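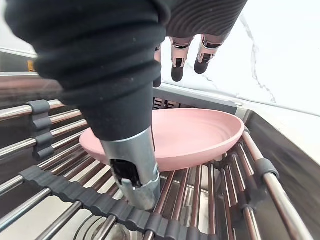

3 min read

Kudari: wrist-view training for plate handling, reviewed

Kudari is a training method from the Jerkham group for getting a humanoid to handle crockery at a sink. It learns from people steering the robot, and its main claim is that close views from near the hand matter more than the view from the head. We ran the released code for our September issue on a set of 1387 demonstrations.

Setting it up took three days, mostly spent lining up the clocks on the cameras. The notes are clear on training and thin on calibration.

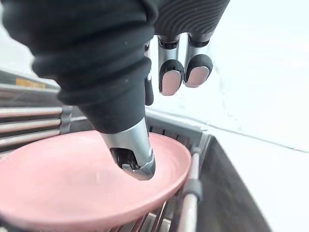
Trellstead Review, issue 3, page 14

The gain is real but narrow. With the close views switched off, our policy often closed its fingers too early on the rim. With them on, it was better at judging when the thumb had met the plate. Steel rods and bright worktops are hard on depth estimates, and the method copes by not using depth at all.
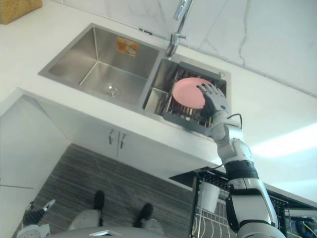
Lifting is still the weak part. The policy has no good sense of slip, and the older Zhuravel baseline did as well once a plate was held. Training needed more than 2590 steps before the grip settled, so short test runs tell you little.

Worth trying if you already have the cameras fitted. I would not buy new ones for it until the calibration notes are rewritten.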